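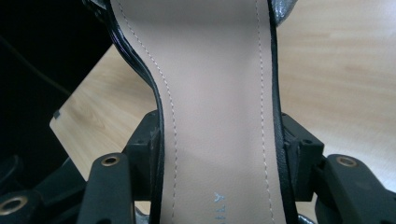
**How far do students at Clultcombe walk between classes in one school day?**

The 34 students who finished our survey walked a median of 2,430 steps between the first and last bell. Students with lessons in both buildings walked the most.

### Method

Each student wore a step counter for two school days in October and wrote down the reading at each bell. Gym class was left out. Nabila Liem and Recep Soylu entered the readings, and Abrehet Asfaw checked them against the class schedules.

### Limits

The Keva building was closed to ninth graders after lunch on the second day - their afternoon readings are therefore low. Of the 40 counters handed out, six came back without a full record and were not used.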